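SPM 310: Squad Planning and Load Management
Handout 4. Training through the international break
Course notes, M. Haddad

Read before the April seminar. Bring the load sheet from Handout 3. The worked case uses the Tavel squad data throughout.
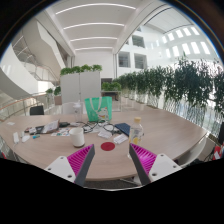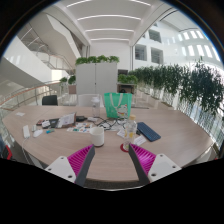

Photos: Majdi Haddad

1. Definitions

International break: a period in the league calendar reserved for national team matches. Club matches in the top division stop. Lower divisions may continue, depending on the league.

Remaining group: players who stay with the club during the break. Includes players in late-stage rehab if they train on grass at least once.

Away group: players released to national teams. The club does not set their training but does receive their minutes and, in most cases, a short medical note on return.

Session load: session length in minutes multiplied by the player's rating of effort on a scale of 0 to 10. Expressed in arbitrary units (AU). See Handout 2 for the limits of this measure.

2. The planning problem

The two groups diverge. A player in the away group may play two full matches and travel long distances, or may travel the same distances and not play. A player in the remaining group has no match at all unless one is arranged. The coach gets both groups back with two or three days left before the next league match.

Three load patterns are common on return:

Pattern A. High minutes, high travel. Match load is adequate. Recovery is the limit.
Pattern B. Low minutes, high travel. Match load is short and sleep may be poor. Often treated as rested, which is an error.
Pattern C. Stayed with the club. Load depends entirely on what the staff planned.

Pattern B is the one most often missed in student answers. The bench player's warm-up and post-match running should be entered in the sheet if the national team supplies them. If not, leave the cell blank. Do not enter zero.

3. Worked case: Tavel

Tavel's usual weekly load for a starting midfielder is 2,000 AU, of which the match makes up a little over a third. During the break the staff gave the remaining group three days off, then five days of training, then one day off.

Omier (midfielder, remaining group) had no match. To replace part of the match load, the staff arranged a practice game against the under-21 side, 60 minutes, followed by position drills. His load for the game and drills together was 500 AU. Total sprint distance was still below his normal match value, as practice games on a shortened field produce few long runs. The staff added straight-line sprints two days later.

Sastry (fullback, away group) played one match and was a substitute in the other, for a total of 37 minutes in the second. Pattern A by travel, between A and B by minutes. He trained apart from the group on his first day back and joined the tactical session on the second.

Merau (goalkeeper, away group) did not play. Session load is a weak measure for goalkeepers, and his return was planned by the goalkeeping coach from dive and jump counts. He is left out of the squad average for this reason.

4. Warm-weather camps

A camp changes the setting and the daily schedule. It does not by itself change the load. Points to check in any camp plan:

Flight time and time difference, both directions
Kickoff-hour training at least once, if the next match is in the evening
Field surface compared with the home field
Heat: shorten the first two sessions, record body mass before and after
Gym access, including hours shared with other teams

Heat raises the effort rating for the same running distance. A rise in session load during the first days should be read next to the distance data and not alone.

5. Exercise

Using the sheet from Handout 3, assign each Tavel player to Pattern A, B or C. For each Pattern B player, write a plan for the two days before the next match. One page. State which cells were blank and how you handled them.

Next: Handout 5, return to play after hamstring injury.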